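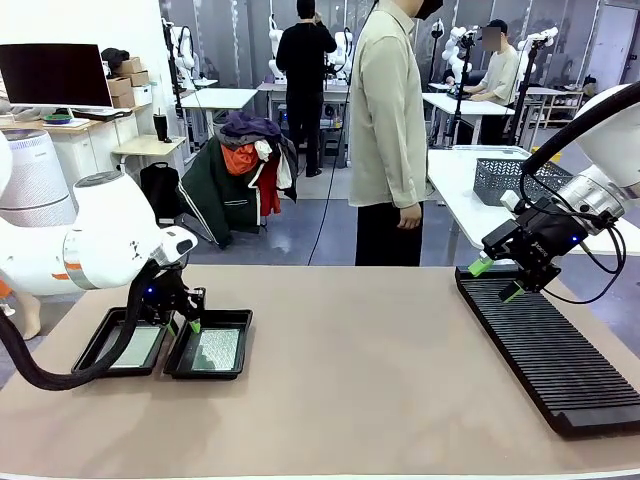 Two black trays, side by side on the table.

Wornon Seed Swap FAQ

When is it?
Saturday, May 25, 2024, doors at 3. Next one's in November.

Do I have to bring seeds?
No. Take a few packets anyway, bring some next time.

How much does it cost?
Free. Gold coin for tea if you've got one.

Can I bring seedlings? 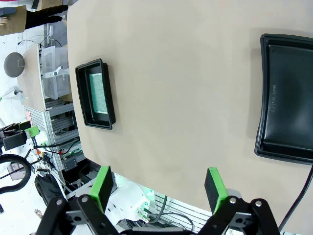
Seedlings are fine if they're labelled, name and colour if you know it. No bare roots please, we had dirt everywhere last year. Stand pots in a tray with raised sides, a small black one does the job, bigger for tomatos. Take your trays home after.

Is there parking?
Nearly 200 spots behind the Agudelo Hall, fills up fast. Bus 191 stops out front.

Who do I ask about a table?
Fulvio Guerra, at the door or by email. Replies are slow in teh week before, sorry.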